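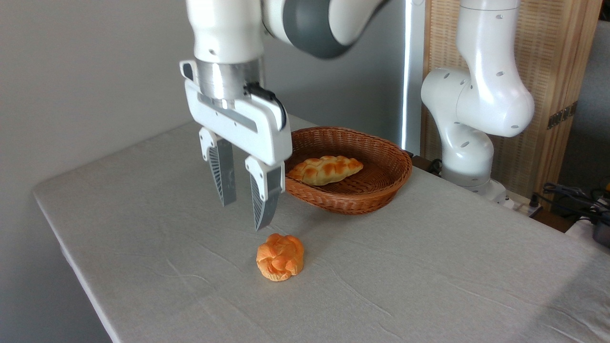

Oct 30, 2024

Encoder on the Balar conveyor drive, cont'd from Kumaresan's notes.

Index pulse still dropping out above 2000 rpm. Re-terminated the A and B pairs at the drive end. Shield was landed at both ends, now drive end only, drain wire cut back and sleeved at the motor. No change to the dropout but the noise floor on A is visibly lower on the scope.

Checked supply at the encoder connector under load: 4.6 V, spec minimum is 4.75. Cable run is around 30 metres of the thin grey stuff from the Bremdale job. Doubled up the 5 V and 0 V cores using the spare pair. Reads 4.9 V now.

Colours on the Varma extension cable do not match the drawing. Brown and white are swapped at the inline plug - Z and Z-bar reversed. Muthu has marked up the drawing, revision to go to Saranya.

With Z corrected and supply up, ran 300 rpm for an hour, then 2000 rpm for two. One missed index at the higher speed, none at the lower. Termination resistor on Z measures open. Drive manual wants 120 ohm across each pair, A and B are fine.

To do:
- fit resistor on Z, repeat the 2000 rpm run
- Ardalan to confirm whether the other 4 drives have the same extension cable
- label both ends of the spare pair
- return the differential probe to Mudassar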